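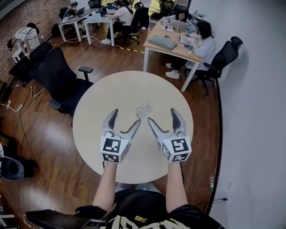
Equipment plan for the next budget period

Many of you have asked what will be bought for the Nirdale room and when. The request goes to the finance office on Thursday, so I write down the present state of it. Please read the part about your own table and tell me if something is wrong.

We have decided to put the larger part of the money into hand-held grippers and to wait with a second robot arm. The reason is simple. With the hand-held pairs, a person can show a task directly at the table, and we do not need to reserve the arm for this. The arm is then used for testing only. At present the arm is the place where everybody waits, and a second arm would cost us more than all other items on the list together.

Grippers

The plan has 20 pairs. Two suppliers have sent an offer, Granden and Fludow. The Granden price is lower for each pair, but the finger pads are sold separately and the marker cubes are not included. Fludow delivers the pair complete, with cubes already fixed and checked. When we added the missing parts to the Granden offer, the difference became small. We have asked both for a new offer which contains the same parts, so that the comparison is fair. Until this arrives, please do not order any single pair from your project money.

Spare parts

In the last period we had no line for spare parts, and this was a mistake. Pads become smooth with use and the printed markers get scratched at the corners. A scratched marker makes the tracking bad, and sometimes this is noticed only when the recording is already finished. The new plan contains 1000 printed marker sheets and 40 sets of finger pads. The sheets are cheap. The pads are not so cheap, and I ask you to write in the store book when you take a set.

Tables and chairs

No new tables will be bought. The round table and the desks stay as they are, and this was a wish of the people who work there every day. For the chairs, we will replace only those which are broken. If the armrests disturb you when you work with both hands, you can take them off. The tool is in the drawer under the printer, and please keep the screws.

Power and storage

The electrician has given us a price for fixed sockets in the floor. It is higher than expected, but I have left it in the request, as we should not continue with power strips on the floor for another period. If the finance office wants us to cut something, I would prefer that they cut from the storage line. For storage we ask for 72 terabytes, and Afolabi, the project which records the most, believes that half of this would be enough until summer if old recordings are moved away in time.

Small objects

Cards, bottles, pouches and similar things for the tasks are not equipment and do not belong in this request. They are paid from the consumables line of each project. Please collect the receipts and hand them in together at the end of the month. Single receipts make a lot of work in the office.

What happens next

After Thursday we normally wait two to three weeks for the answer. Delivery takes six weeks from Granden and four from Fludow, so the first new pairs could be on the tables in December. They will go first to the teams which share one pair at the moment. If your team is in this situation and you have not told me yet, please send me a short message before Thursday noon, with the name of your project and the number of people who record.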